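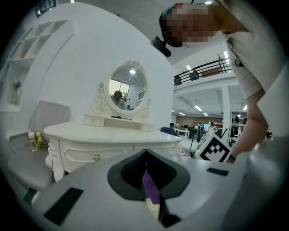 Startseite Leistungen Annahmestellen Über uns Kontakt

Suchbegriff eingeben Suchen

Über uns

Lesezeit: 4 Minuten

Flovance ist eine Werkstatt für Änderung und Reparatur von Kleidung. Wir kürzen, weiten, flicken, füttern neu und tauschen Reißverschlüsse. Neue Kleidung verkaufen wir nicht, und wir fertigen auch nicht nach Maß. Gearbeitet wird für Privatkunden und für Betriebe, die ihre Berufskleidung länger nutzen wollen.

Wie die Werkstatt entstanden ist

Angefangen haben wir als Änderungsannahme in einem Ladenlokal in der Drindeseck-Passage, mit zwei Nähmaschinen, einer Bügelstation und einem Vorhang als Umkleide. Die Maschinen stammten aus der Auflösung der Hosenfabrik Heffernan, deren Näherei damals geschlossen wurde. Eine davon, ein schwerer Schnellnäher mit Untertransport, läuft noch immer und wird vor allem für Jeansstoff und Arbeitshosen benutzt. Ersatzteile dafür sind schwer zu bekommen. Was wir nicht mehr finden, lassen wir drehen.

Nach einigen Jahren reichte der Platz im Laden nicht mehr. Die Werkstatt ist deshalb in den Hof hinter der Passage gezogen, in zwei Räume über einer Druckerei. Das Ladenlokal ist als Annahme geblieben. Inzwischen gibt es insgesamt drei Annahmestellen. Genäht wird weiterhin nur an einem Ort. Die Stücke werden abends abgeholt und sind am nächsten Morgen ab sieben Uhr in der Werkstatt.

Was wir machen

Der größte Teil der Aufträge sind Hosen: Säume, Bund, Schritt, Taschenbeutel. Danach kommen Jacken und Mäntel, bei denen meist das Futter oder der Reißverschluss verschlissen ist. Strick nehmen wir an, wenn passendes Garn vorhanden ist. Leder nur bei geraden Nähten. Pelz, Brautkleider und Kostüme mit aufgesetzten Perlen nehmen wir nicht an, dafür fehlen uns die Erfahrung und der Platz zum Aufhängen.

Im vergangenen Jahr haben wir 1485 Aufträge abgeschlossen. Davon waren 516 reine Reparaturen, der Rest Änderungen an Länge oder Weite. Der Anteil der Reparaturen steigt langsam. Das freut uns, macht aber die Planung schwieriger: Ein Hosensaum dauert immer ähnlich lang, ein ausgerissener Schritt kann in zwanzig Minuten erledigt sein oder einen halben Vormittag kosten.

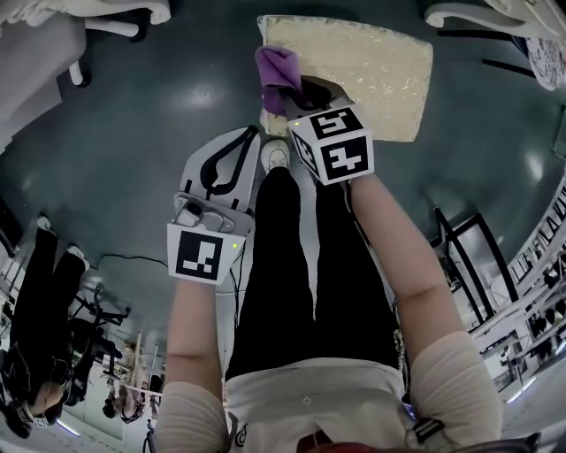
Bei der Annahme wird jedes Stück flach hingelegt, glattgestrichen und von beiden Seiten angesehen. Wir prüfen die Nähte, den Fadenlauf und die Stellen, an denen der Stoff dünn geworden ist. Am meisten Geduld brauchen dunkle Sachen. An einer schwarzen Hose, wie sie auf dem Foto zu sehen ist, fallen dünne Stellen im Schritt erst auf, wenn man sie gegen das Licht hält, und schwarzes Garn ist nicht gleich schwarzes Garn. Manche Töne gehen ins Blaue, andere ins Braune, und nach mehreren Wäschen passt oft keiner mehr genau. Wir legen deshalb immer mehrere Garne auf den Stoff und entscheiden bei Tageslicht. Im Winter heißt das, dass dunkle Teile bis zum Mittag warten.

Nach der Durchsicht nennen wir einen Preis. Er gilt, auch wenn die Arbeit länger dauert als gedacht. Finden wir später einen weiteren Schaden, rufen wir an, bevor wir weitermachen. Lohnt sich eine Reparatur aus unserer Sicht nicht, sagen wir das. Wer sie trotzdem möchte, bekommt sie, solange der Stoff eine Naht noch hält.

Bitte bringen Sie die Kleidung gewaschen. Ungewaschene Stücke geben wir zurück.

Berufskleidung

Für Betriebe arbeiten wir mit festen Abholtagen. Die Kleidung kommt aus der Wäscherei zu uns, wird sortiert und nach einem vereinbarten Katalog instand gesetzt: Knopf ersetzen, Naht schließen, Knie verstärken, Namensschild versetzen. Unser ältester Kunde in diesem Bereich ist die Großküche Nedovard. Von dort kommen vor allem Jacken mit ausgerissenen Druckknöpfen und Hosen, deren Gummibund nachgegeben hat. Warnkleidung und Schutzkleidung gegen Hitze oder Chemikalien reparieren wir nicht. Dafür gelten eigene Vorschriften, und wir haben die nötigen Materialien nicht im Haus.

Material

Garn kaufen wir auf großen Konen, Reißverschlüsse als Meterware und in festen Längen. Knöpfe sammeln wir seit der Gründung. Aus Kleidung, die uns überlassen wird, trennen wir alles heraus, was noch brauchbar ist. Taschenbeutel nähen wir aus Baumwollköper. Er ist etwas steifer als das übliche Material und hält auch einen Schlüsselbund aus. Stoffreste geben wir im Juni und kurz vor Weihnachten kostenlos ab, solange Vorrat da ist. Die Kisten stehen dann im Durchgang zum Hof.

Wer bei uns arbeitet

In der Werkstatt arbeiten fünf Personen, die meisten in Teilzeit. Alle nähen, auch wer sonst die Annahme oder die Buchhaltung macht. Ausgebildet wird im Beruf Änderungsschneiderei. Für Schülerinnen und Schüler bieten wir Praktikumsplätze an, die sich an die Ferien anschließen können. Im Praktikum wird zuerst aufgetrennt, dann geheftet und gebügelt, und am Ende soll eine eigene Hose sauber gekürzt sein. Bewerbungen bitte mit kurzem Anschreiben. Ein Foto ist nicht nötig.

Abholung

Fertige Aufträge liegen in der Annahmestelle, in der sie abgegeben wurden. Einfache Säume dauern in der Regel eine Woche, Futterarbeiten bis zu vier. Nicht abgeholte Kleidung bewahren wir ein halbes Jahr auf und melden uns vorher noch einmal telefonisch. Bitte bringen Sie den Abholschein mit. Ohne Schein brauchen wir den Namen, unter dem der Auftrag läuft, und eine Beschreibung des Stücks.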